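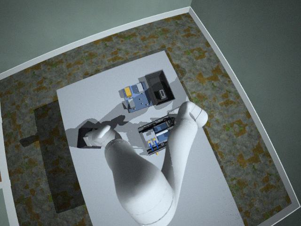
그림 3-1. 상판이 옅은 회백색인 긴 직사각형 작업대.

3장. 프레스 설치와 첫 책 누르기
Priedītis 탁상형 제본 프레스 사용 설명서, 개정 6/7/21

2장에서 부품을 모두 확인했다면 이제 조립할 차례입니다. 2장을 건너뛰었다면 지금 돌아가도 늦지 않습니다. 어차피 5번 단계쯤에서 와셔를 찾으러 돌아가게 됩니다.

3.1 놓을 자리 정하기

프레스 본체의 무게는 54 kg입니다. 상자에 적힌 무게와 다른 것은 상자 쪽이 초판 인쇄물이기 때문이며, 허리는 이 설명서의 숫자를 믿는 편이 좋습니다.

작업대는 다음 조건을 갖추어야 합니다.

- 상판이 평평하고 손으로 밀었을 때 흔들리지 않을 것
- 프레스 손잡이가 한 바퀴 도는 동안 벽, 선반, 옆 사람에게 닿지 않을 것
- 책등을 눈높이에서 볼 수 있도록 앞쪽에 몸을 숙일 공간이 있을 것
- 직사광선과 난방기에서 떨어져 있을 것

접이식 탁자는 쓰지 마십시오. 접이식 탁자는 언젠가 접힙니다. 식탁은 쓸 수 있으나 식사 때마다 프레스를 옮기겠다는 계획은 대개 첫 주에 폐기되고, 그때부터는 사람이 다른 곳에서 먹게 됩니다.

주의: 본체는 반드시 두 사람이 함께 드십시오. 아래판 양쪽 끝의 홈을 잡고, 나사 기둥이나 손잡이를 잡고 들지 마십시오. 손잡이는 이름과 달리 본체를 드는 데 쓰는 부품이 아닙니다.

3.2 본체 조립

필요한 공구: 동봉된 육각 렌치, 마른 천, 수평기. 수평기는 동봉되어 있지 않습니다. 휴대전화의 수평 기능을 써도 되지만 카메라가 튀어나온 기종은 자기만의 수평을 주장하므로 옆면을 대고 재십시오.

1. 아래판을 작업대 위에 놓습니다. Wutix 각인이 앞을 향하게 하십시오.

2. 마른 천으로 아래판의 방청유를 닦아 냅니다. 한 번 닦고 흰 종이를 눌러 보아 얼룩이 묻으면 다시 닦습니다. 이 단계를 대충 넘긴 분의 첫 책에는 표지에 타원형 기름 자국이 남으며, 무늬라고 우기기에는 위치가 애매합니다.

3. 나사 기둥 두 개를 아래판 구멍에 세웁니다. 홈이 파인 쪽이 위입니다.

4. 윗가로대를 기둥에 끼우고 고정 볼트를 손으로만 조입니다. 아직 렌치를 쓰지 마십시오.

5. 각 볼트 아래에 와셔가 들어갔는지 확인합니다.

6. 수평기를 윗가로대에 올리고 좌우를 맞춥니다. 어긋나 있으면 아래판 밑의 조절 발을 돌립니다. 시계 방향으로 돌리면 그쪽이 올라갑니다.

7. 수평이 맞으면 볼트를 왼쪽과 오른쪽 번갈아 가며 렌치로 조입니다. 더 돌아가지 않으면 멈추십시오. 온몸을 실으면 조금 더 돌아가기는 하는데, 그 조금이 나사산입니다.

8. 누름판을 중앙 나사 끝에 걸고 고정 핀을 끼웁니다. 딸깍 소리가 납니다.

참고: 딸깍 소리가 나지 않았는데도 누름판이 매달려 있다면 핀이 절반만 들어간 상태입니다. 핀을 빼고 누름판을 반 바퀴 돌려 다시 끼우십시오.

9. 중앙 손잡이를 돌려 누름판을 아래판 가까이까지 내렸다가 다시 올립니다. 움직임이 고르면 조립이 끝난 것입니다.

남은 부품이 있다면 2장의 부품표와 비교하십시오. 예비 와셔와 예비 핀은 남는 것이 정상입니다. 스프링이 남았다면 정상이 아닙니다.

3.3 나사에 기름칠하기

동봉된 병의 윤활유를 중앙 나사의 윗부분에 2 방울 떨어뜨리고, 손잡이를 끝에서 끝까지 천천히 돌려 퍼지게 합니다. 그다음 천으로 흘러내린 것을 닦습니다.

병이 넉넉하다고 해서 넉넉히 쓰라는 뜻은 아닙니다. 병은 공급사가 더 작은 것을 만들지 않아 그 크기가 되었습니다.

주의: 식용유를 쓰지 마십시오. 고객 지원 담당 Rhonda Després가 이 문장을 굵은 글씨로 넣어 달라고 요청했으나 당사의 인쇄 사양에는 굵은 글씨가 없으므로, 독자께서 굵다고 여기고 읽어 주십시오. 올리브유도 식용유입니다.

3.4 첫 책 누르기

첫 시험은 잃어도 아깝지 않은 책으로 하십시오. 지난해 달력, 받은 줄도 몰랐던 제품 카탈로그, 이 설명서의 다른 언어판이 적당합니다. 할머니의 요리 수첩은 첫 시험용이 아닙니다.

1. 속지를 모아 책상 면에 가볍게 두드려 책등과 위쪽 모서리를 맞춥니다.

2. 아래판 위에 누름 널을 놓고, 그 위에 이형지를 한 장 깝니다.

3. 속지를 누름판 한가운데에 오도록 놓습니다. 책등은 널의 앞쪽 끝과 나란히 맞춥니다.

4. 이형지 한 장과 누름 널을 다시 덮습니다.

5. 손잡이를 돌려 누름판이 널에 닿게 합니다. 닿는 느낌이 오면 일단 손을 떼고 옆에서 보십시오. 속지가 비스듬히 밀려 있으면 누름판을 올리고 3번부터 다시 합니다.

6. 손잡이를 반 바퀴 더 조입니다.

7. 책등에 제본 풀을 붓으로 얇게 바릅니다. 가운데에서 양 끝으로 바르고, 붓에 남은 풀은 병 입구에 닦아 냅니다.

8. 풀이 투명해지면 한 겹 더 바릅니다.

9. 책등에 한랭사를 붙이고 뼈칼로 문지릅니다.

10. 그대로 두고 다른 일을 하십시오.

마지막 단계가 가장 어렵습니다. 건조 시간은 13시간 이상입니다. 중간에 한 번 열어 보아도 마르는 속도는 빨라지지 않으며, 책등이 부채꼴로 벌어진 채 굳는 모습을 직접 보게 될 뿐입니다. 장마철과 난방을 하지 않는 방에서는 더 걸립니다. 당사가 있는 Clolatbridge의 12월에는 하룻밤을 더 둡니다.

참고: 풀이 널에 묻었다면 마르기 전에 젖은 천으로 닦으십시오. 이미 말랐다면 뼈칼로 긁어내고, 그래도 남는 것은 다음 책과 닿지 않는 쪽으로 뒤집어 쓰면 됩니다. 널에는 면이 2 개 있으므로 이 방법에는 한계가 있습니다.

3.5 얼마나 세게 조여야 합니까

고객 지원으로 가장 자주 들어오는 질문입니다. 답은 짐작하시는 것보다 약하게입니다.

종이는 눌리면 공기가 빠지고, 그 뒤로는 더 조여도 얇아지지 않습니다. 대신 풀이 속지 사이로 밀려 들어가 첫 장과 둘째 장이 평생을 함께하게 됩니다. 다음과 같은 경우에는 너무 세게 조인 것입니다.

- 책등에서 풀이 방울져 나온다
- 누름 널이 활처럼 휜다
- 표지에 널의 모서리 자국이 남는다
- 손잡이를 풀 때 다른 사람을 불러야 한다

반대로 조임이 약하면 책등에 잔주름이 생기고, 책을 펼칠 때 속지가 한 묶음씩 떠오릅니다. 이 경우에는 풀을 덧바르지 말고 한랭사를 떼어 낸 뒤 처음부터 다시 하십시오. 덧바른 책은 단단해 보이지만 펼쳐지지 않습니다.

가죽이나 천 표지는 누를 때 널과 표지 사이에 모직 펠트를 한 장 넣습니다. 별매품인 Welow 펠트 세트가 크기에 맞게 재단되어 있습니다. 낡은 담요를 잘라 써도 됩니다. 영업부에서는 이 문장을 빼 달라고 했습니다.

3.6 문제가 생겼을 때

증상: 손잡이가 뻑뻑하다.
조치: 나사에 풀이 묻어 있는지 확인합니다. 묻어 있으면 나무 꼬치로 긁어내고 3.3절대로 기름을 칩니다.

증상: 누름판이 한쪽만 먼저 닿는다.
조치: 책이 중앙에 있는지 봅니다. 중앙에 있다면 윗가로대의 수평을 다시 잽니다. 수평도 맞다면 속지의 두께가 고르지 않은 것입니다. 사진을 붙인 앨범은 원래 그렇습니다. 얇은 쪽에 판지를 끼워 높이를 맞추십시오.

증상: 조일 때 삐걱거린다.
조치: 프레스에서 나는 소리인지 작업대에서 나는 소리인지 구분합니다. 작업대라면 3.1절을 다시 읽으십시오.

증상: 책이 직사각형이 아니다.
조치: 재단은 4장에서 다룹니다. 아직은 걱정하지 않으셔도 됩니다.

증상: 책이 널에 붙었다.
조치: 이형지를 빠뜨리셨습니다. 얇은 뼈칼을 모서리부터 넣어 조금씩 떼어 내십시오. 물이나 열풍기를 쓰지 마십시오. 이 절을 쓴 Verna Ferreira의 책상에는 이런 식으로 널과 한 몸이 된 책이 놓여 있고, 문을 괴는 데 훌륭하게 쓰입니다.

3.7 사용하지 않을 때

누름판을 아래판에서 조금 띄워 두고, 그 사이에 마른 판지를 끼웁니다. 꽉 조인 채로 보관하지 마십시오. 손잡이는 빼서 아래판 뒤쪽 고리에 겁니다. 어린이가 있는 집에서는 고리가 아니라 서랍에 넣으십시오. 손이 들어가는 틈과 돌리고 싶게 생긴 손잡이가 함께 있는 물건입니다.

프레스 위에 화분을 올려놓지 마십시오. 윗가로대가 선반처럼 보인다는 점은 당사도 알고 있습니다.

붓은 쓰자마자 미지근한 물로 씻고 털이 아래로 가게 매달아 말립니다. 풀병은 입구를 닦고 뚜껑을 닫습니다. 닦지 않고 닫은 뚜껑을 여는 방법은 부록 B에 있습니다.

다음 장: 4장. 재단과 표지 씌우기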